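**Can a city council move violence-prevention money between line items after the budget is adopted?**

Allholm resident here. Our council adopted its budget in September with a line for "community safety grants," $225 thousand, split across 2 neighborhood programs: a street outreach team on the east side and an after-school mentoring program at the Cisneros center. The outreach half hasn't been paid. At the last work session the finance director said the balance could be "realigned" to police overtime by administrative transfer, with no vote. The adopted resolution names both programs in an attachment, but the appropriation itself only shows the department total.

What I need to know:

- Does an attachment to the resolution bind the city manager?
- Is there a notice requirement for a transfer of this kind?
- Can residents force the item onto an agenda?

I've read the charter and got stuck on the term "object of expenditure," which it uses but doesn't define.

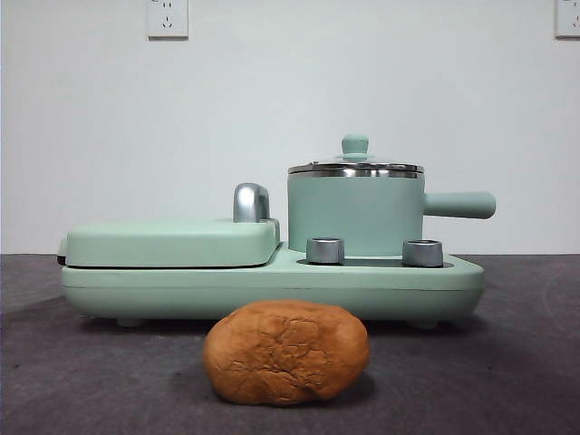 *Breakfast appliance with a bread roll on the tabletop.*

**Natsumi Hattori**

Start with the level of control. Most cities appropriate by fund and department, some by program, a few by line item. Whatever level the council adopted is the level at which the manager needs a vote to move money. Below it, transfers are usually administrative.

If your appropriation shows only the department total, then the first thing to check is whether the grants and police overtime sit in the same department. If the grants are under Community Services and overtime is under Police, that is an interdepartmental transfer, and many charters require council action for it. If both are under a combined Public Safety department, the finance director may be right.

On the attachment: look for the words "incorporated by reference" or "made a part hereof" in the resolution. With that language you have a decent argument that the program split was adopted. Without it, the attachment is probably treated as supporting detail.

"Object of expenditure" normally means a category such as personnel, supplies or contractual services. Grants to outside groups are generally contractual. Overtime is personnel. Some charters restrict transfers into personnel even inside one department, so read that section again with this in mind. Your state's municipal budget statute may also set its own rule, and it would control over local practice.

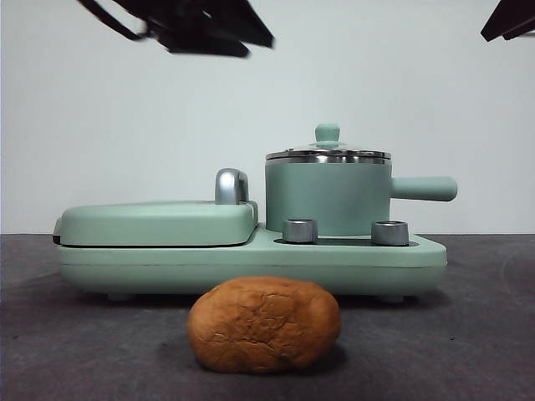
One reply under this from Fosex: checked ours in Flestanbridge and the level of control was printed in the budget document itself, page 28, in the section on financial policies. It wasn't in the charter or the resolution. Ask the clerk for the full adopted book, including appendices, and search for "transfer authority." Ours also had a dollar cap on what the manager could move without a vote.

**eastside_ledger**

They do this every year. Show up and complain during public comment. The council can do whatever it wants with the money anyway, so the legal part doesn't matter much.

**R. in Ward 4**

The answer above is wrong on the last point. The council can amend, but it has to do so by the method the charter sets, and a manager acting alone isn't the council.

To the notice and agenda parts of the original post:

1. An administrative transfer usually has no advance notice. It shows up later in a monthly or quarterly budget report. Request those now, plus any transfer form already signed.
2. A budget amendment by resolution or ordinance goes on a posted agenda. Some states add a published notice or a hearing.
3. Residents generally can't place an item directly. One or two council members can, depending on the rules of procedure. Send the request in writing to your ward member and copy the clerk.

Also find out whether a grant agreement was signed with the outreach group. If it was, the money may be encumbered, and encumbered funds normally can't be transferred until the agreement is ended or amended. 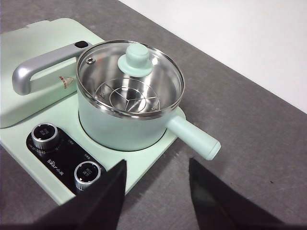 Following up on the encumbrance question, eastside_ledger wrote that the agreement went out for signature but the purchase order was never opened. R. in Ward 4 answered that a signed agreement without a purchase order is a gray area, and that the city attorney should be asked for a position in writing before the next budget report.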